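Fórum Umusach > Automação > Avarias e segurança

Pesquisar neste fórum... Pesquisa avançada

Braço perde a peça a meio da triagem
por oranuch_n, 23 de abril de 2019

Pessoal, preciso de ajuda! Temos uma célula com dois braços a separar componentes do tabuleiro de inox para as caixas amarelas e, desde fevereiro, de vez em quando um deles larga a peça a meio do caminho.

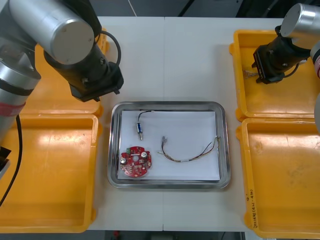

Em 1,000 ciclos registei 213 quedas, quase todas com a placa redonda. O pior foi ontem: a garra abriu sozinha depois de uma paragem de emergência, com a minha mão por perto (não me magoei, mas que susto).

grigore_i respondeu:
Isso é cabo, aposto. Já tive igual numa célula da Brabec, o fio partia por dentro no punho e só falhava em certas posições.
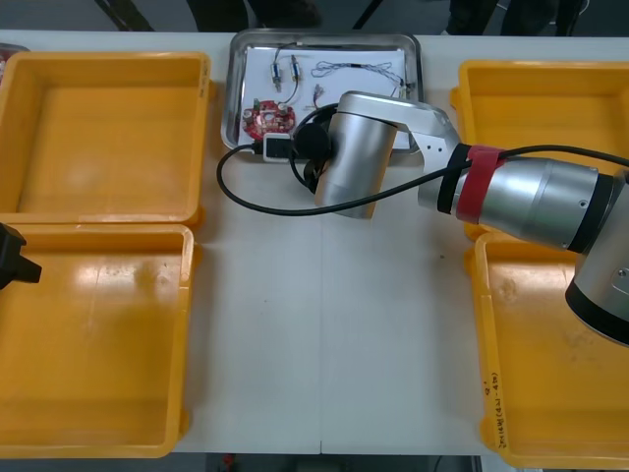
Põe o braço esticado sobre o tabuleiro, devagarinho, e vai mexendo no cabo com a célula em manual. Se o sinal piscar, está encontrado.

viorica.t respondeu:
Discordo, Grigore! Cabo partido não explica a garra abrir depois da emergência, isso é configuração.

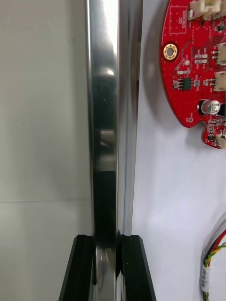
Eu começava pela força de aperto, está a 50 de fábrica? Dedos pretos e levemente estriados a fechar numa barra de metal polida como essa pedem outra afinação do que numa placa cheia de componentes.

oranuch_n respondeu:
Está a 50, sim. Vou experimentar as duas coisas. 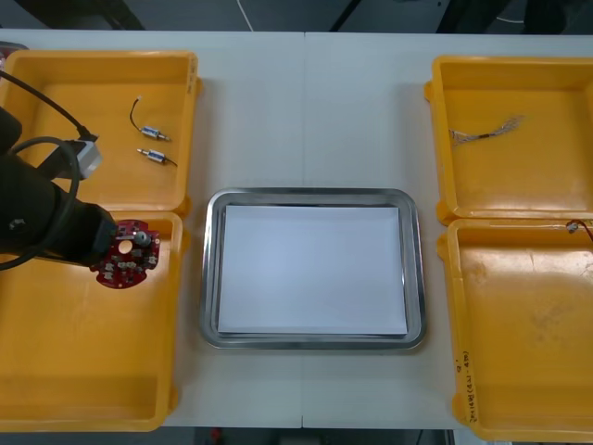 Entretanto baixei a velocidade e ninguém mete as mãos lá dentro sem cortar a energia. A placa vermelha é a que me tira o sono, vai ali pendurada por cima da caixa com o cabo preto a fazer aquela volta toda à roda do braço, e começo a dar razão ao Grigore.

grigore_i respondeu:
Eheh. Prende-me essa volta e depois conta!

Tópicos recentes
Urier: erro 792 ao arrancar
Condale, alguém tem o manual?
Botão de emergência que não rearma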